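Print this page | E-mail this article

3.2 Caps, spouts and handles

The second group of objects in our study is the refillable drinking bottle. We treat it separately from the bins and boxes of Section 3.1, because people judge a bottle by its cap much more than by its body. In the household survey we collected 222 written comments about bottles, and the word "cap" or "lid" came up more often than any word for the body, the color or the size.

We divided the caps into 4 types. The first type is the flat screw cap without any raised part. The second is the flat screw cap with a strap. The third is the domed cap with a spout in the center. The fourth is the domed cap which has both a spout and a carrying handle formed as a loop. The product lines Mallow and Leka cover the first two types in our collection, and Wumik covers the third. For the fourth type we used bottles without a product name, bought in ordinary household shops in September.

The fourth type was the most interesting for us. The loop changes how a bottle is stored. A bottle with a flat cap can stand under a low shelf, and a second small object can be put on top of it. A bottle with a loop needs more free height, and nothing can rest on it in a stable way. On the other side, the loop makes the bottle easy to find in a deep bin, where only the top is seen. Several families wrote that they pull the bottle out by the loop with one finger, also when the bin is full. 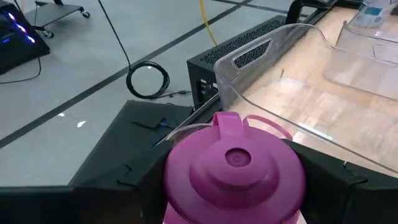 Figure 7. Domed bottle cap of the fourth type, with central spout and looped handle; clear plastic bins on the table behind.

The center of the spout should also be mentioned. In the cap of Figure 7 there is a small recessed dimple on the raised circular part. Such a dimple is a small detail, but in the comments it was named as a place which is hard to wipe. Families with young children wrote about this more than the others. We do not have enough answers to say if the depth of the dimple plays a role, and we leave this point open.

Color was the third subject in the comments. Strong colors such as pink were preferred for children, and the reason given was nearly always the same: each child must know the own bottle. For the work on storage, a strong color has another effect. When the bottle stands in a clear bin, the cap can be noticed through the wall, and the bin does not need a written label. With the Jumwood bins of Section 3.1, which have closed sides, this effect is lost and people depend on the label or on memory.

We asked the families to put away a mixed set of bottles, boxes and small kitchen things on one shelf, 900 millimeters wide. The bottles with a loop were placed at the front edge or in an open bin in most homes. The flat caps were placed at the back. Fatos Babić, who coded the shelf plans, found that this order stayed the same also when the looped bottle was the smaller one. We understand this as a sign that the handle is read as an invitation to take the bottle often, and that size is a weaker sign.

One limit must be noted. All bottles in this part were empty. A full bottle is heavier, and people may be less ready to lift it by the loop alone. The question of weight is taken up again in Section 3.4.

Contact the editors | Copyright by the authors | Back to top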